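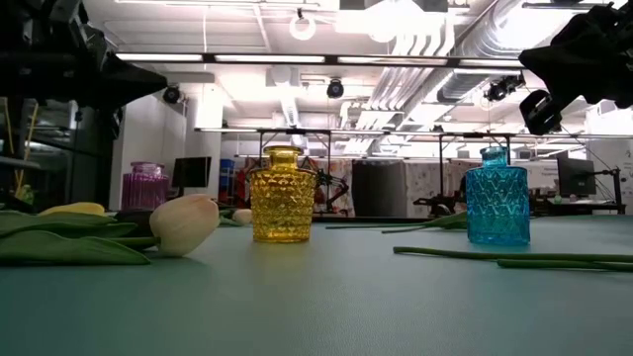 Forum > Watch Parts and Tools > Suppliers and Wholesale
Posted 1 October 2026 by mainspring_lodz

Bandetico hands in bulk, did anybody order recently?

Hello to all. I repair watches in a small shop and I need hour and minute hands for one common quartz movement. Until now I bought from Śliwiński, always in packs of 20, and the quality was correct every time. In July they changed the minimum order and now I must take 100 pairs in one color. For me this is too much, because I need silver and black in equal parts.

I found Bandetico, which sells mixed lots. The price is lower, but the page does not give the hole size for the hour hand. I wrote to them 2 times and received only the catalog again. Has somebody measured these hands?

quartzbin
I ordered the mixed lot in spring. The holes were fine on the minute hands. On the hour hands, 34 pieces were too loose and I had to close them a little with the pliers. For my own watches I can accept it. For customers, no.

mainspring_lodz
Thank you, this is useful. Were the loose ones all the same color?

quartzbin
All black. The silver ones went on without a problem.

oldcasebacks
I don't agree that it is acceptable even for your own watches. A hand that was squeezed will move again when somebody sets the time quickly. Pay more and buy from Didis. They print the hole size on every bag and they will send a sample if you ask before ordering.

quartzbin
I have worn one of them since spring and it did not move. You are talking about bad squeezing, in my opinion. With the correct tool it holds.

oldcasebacks
One watch is not a test. But all right, it is your watch.

tweezer_nine
Didis is good, but the shipping to Europe costs more than the hands. Did you ask Śliwiński if they can split the pack? They did it for me with crystals, for a small fee. You have to telephone, they don't read the contact form.

mainspring_lodz
I did not know this. I will telephone on Monday. If they refuse, I will ask Didis for the sample.

tweezer_nine
Also, don't mix up the Erton hands with these ones. The length is the same and the hole is smaller. I ruined a few before I noticed the letter on the bag.

oldcasebacks
Same here with Erton. Measure first, always.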